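Grivgate Footwear: Walkers Wanted for Autumn Boot Wear Trial

Fikcombe and surrounding villages

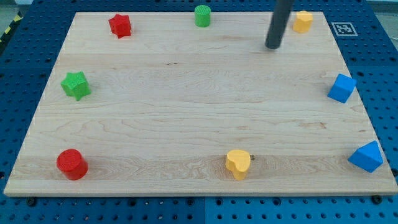
Coloured blocks on a maple board.

Grivgate is a small maker of outdoor boots and country clothing. We are looking for 14 persons to wear our new ankle boot, the Dolberg, during the cold months and to tell us their opinion of it.

The Dolberg is a leather boot with a rubber sole and a wool lining. It is meant for daily use: walking the dog, going to the shop, standing at the side of a football field. We have tested it in our workshop since July, but now we need feet which are not ours.

Who can take part

You should be over 18 and live near enough to Fikcombe to visit us two times. We need women's sizes 4 to 7 and men's sizes 8 to 11. Half sizes are welcome, please tell us which one you normally buy. You should walk outside on most days of the week. Experience with testing is not necessary.

If you have a foot injury at the moment, or an allergy to wool or chrome-tanned leather, we must ask you to wait for another trial.

What you will do

At the first visit we measure both feet and fit the boots. After this you wear them for 500 hours in total and write the hours in a small diary. Please do not use any wax or spray on the leather except the tin we give you. At the second visit we look at the boots together with you and take photographs of the soles.

What you receive

You keep the boots. You also receive a voucher for our shop in Jacobs Lane, which can be used for clothing as well, and we pay your bus fare for both visits.

How to apply

Write to us or come to the counter in Jacobs Lane before the closing date, 13 October 2020. Please mention reference 482, your shoe size, and in a few sentences where you usually walk. Every applicant will get an answer, also if the places are already full.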